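Unit 3: Fillings and Casings for Domestic Cushions and Pillows
Course notes, Soft Furnishings Technology
Module tutor: Zhuoran Yao

3.1 Scope

Unit 2 dealt with woven casings on their own. These notes cover the casing and filling together: how fill mass, loft and casing tension interact, and how each is measured. Mattresses are left to Unit 5.

3.2 Terms

Loft: the height of the finished pillow at its centre under no load, measured on a flat, hard surface.
Fill mass: the mass of filling alone, in grams, before closing.
Recovery: loft after a loading cycle, given as a percentage of loft before it.
Migration: movement of filling away from the centre towards the edges or through the casing.

Loft and firmness are often confused. A pillow with high loft may be very soft if the fibre is coarse-crimped and loosely packed. Firmness is a resistance to load and must be measured as such.

3.3 Fibre fillings

Hollow polyester staple is the usual low-cost filling. The crimp holds the fibres apart and the hollow core lowers the mass for a given volume. Siliconised fibre slides more easily, which improves the feel but raises migration. Carded batts migrate less than blown fibre and keep their shape better in the wash, though they tend to crease along the fold.

Feather is graded by its proportion of down. Quill ends will pass through a loosely woven casing, so a closely woven cambric is specified, normally with a waxed or calendered inner face.

3.4 Corners

A square-cut casing filled evenly will show thin, pointed corners, as the filling cannot reach into them under its own pressure. Tapering the seam towards each corner removes the surplus cloth. Mark the taper on the pattern before cutting.

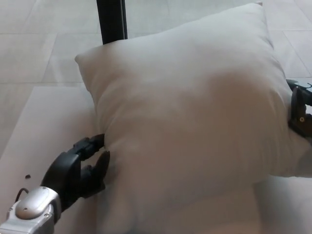 Overfilling is not a cure for thin corners. It strains the side seams and shifts the load to the closing stitch, where most seam failures in the Mansour samples were found.

3.5 Loading test

Condition the sample in the test room for 8 hours. Measure loft. Apply the flat plate for 400 cycles, remove it, rest the sample for 15 minutes and measure loft again. Record both readings and the recovery. Test three samples from each batch and report them separately; do not average before reporting.

Reading for the next session: the Fivia casing data sheet, and Unit 4, sections 4.1 and 4.2.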